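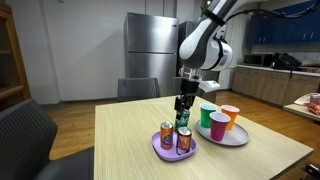 Reading time: 5 minutes

The Good Trays

The key to the flat in Dudside was under the gas meter, where my sister said it would be. I let myself in just after two on the Sunday and put my bag on the floor. The removalists had come and gone on the Friday, and what they'd left was what we had told them to leave.

Mum had sold the house at Gitatgate in the spring. She had lived in it for 43 years. The new place had two bedrooms, white walls and a lift that stopped at every floor whether anyone wanted it to or not. She had spent the first week at my sister's with her foot up, and she was coming at five. My job was to have things ready so that it looked like somewhere a person lived.

I made the bed first. Then I hung the towels, threw out the dead herbs she had insisted on bringing, and put the kettle where she would look for it. She had packed the kitchen boxes herself and written on them in pencil. One said GOOD TRAYS, underlined twice.

I knew the trays. They were plastic, and they were not good by anyone's standard except hers. She had bought them at the Cuadros closing-down sale when I was 11, along with cups in colours that matched nothing we owned. They came out for birthdays, for the cricket, and for the afternoon after Dad's funeral, when my uncle stood at the sink washing cups that were meant to be thrown away. She dried them and put them back in the cupboard. Nobody argued with her that day.

I found a knife and cut the tape.

My sister rang while I was unwrapping them.

'Have you got drinks?' she said.

'I've got soft drink. I stopped at the servo.'

'She'll want tea.'

'She'll want tea and she'll want something to offer people.'

'There aren't any people. There's us.'

'We're people,' I said.

She told me the doctor had been pleased with the foot, and that Mum had been up since six with her coat on. She had asked four times whether the fridge was cold. I told her the fridge was cold. I went over and opened it while she was still on the line, so that it would be true.

After that I sat down for a while. The building was quiet on a Sunday. Someone upstairs dragged something heavy across the floor, stopped, and dragged it back. I thought about the house at Gitatgate with its lemon tree and its bad guttering. The new owners were going to take out the back wall, the agent said, and put in glass. Mum had said that was their business. Then she had gone outside and picked every lemon, ripe or not, and filled a Karnix bag with them. The bag was still in the boot of my car.

I went down and got the lemons. There was no bowl for them, so I lined them up on the kitchen windowsill, the green ones at the end.
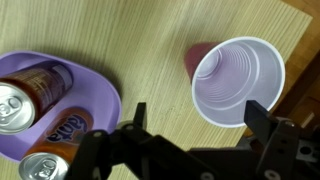
At Gitatgate the drinks were always put out before the guests came, and they were always put out by Mum. She had a way of doing it and you were not to touch it. Cans stood up, she said, so people could see what they were choosing, and the tops got wiped with a clean tea towel. I had wiped mine. All the same, there was a moment that afternoon when the Fanta and the brown one were both lying on their sides in the purple tray, and I looked at them and heard her voice as clearly as if she had been at my elbow. I was forty-six years old. I looked at the clock on the stove.

It was twenty to five. I swept the hall, which didn't need it, and moved her chair closer to the window and then back again.

They were early. I heard the lift stop at the first floor, and the second, and then ours. My sister had the suitcase and Mum had the walking stick, which she was carrying under her arm like a newspaper.

'It's smaller,' Mum said from the door.

'It's the same size it was when you bought it.'

'I didn't have my things in it then.'

She went through the rooms without taking off her coat. She pressed the mattress with her hand. She turned the bathroom tap on and off. In the kitchen she stopped at the windowsill, picked up a lemon, smelled it and put it down in a different place.

Then she got to the table. She ran a thumb round the rim of the purple tray. My sister looked at me and I looked at the floor.

'You found them,' she said.

'You wrote it on the box.'

'I wasn't sure I'd packed them.' She pulled out a chair and sat, and leaned the stick against the table edge, where it slid down and hit the floor. She left it there. 'Well, sit down. What are you both having?'

My sister said she'd have tea.

'You'll have tea after,' Mum said. 'I've got people here.'

She undid the top button of her coat, and then the others, and held out her hand for a cup.

3 comments

gumleaf_reader
We had trays like this, ours were for the cricket too. I rang my mother after reading it.

Passing Through
Liked the lemons. I wanted to know whether the sister ever got her tea.

tinroof
My nan washed disposable cups until she was ninety. Lovely story, thank you.

Contact | Copyright remains with the author | Back to top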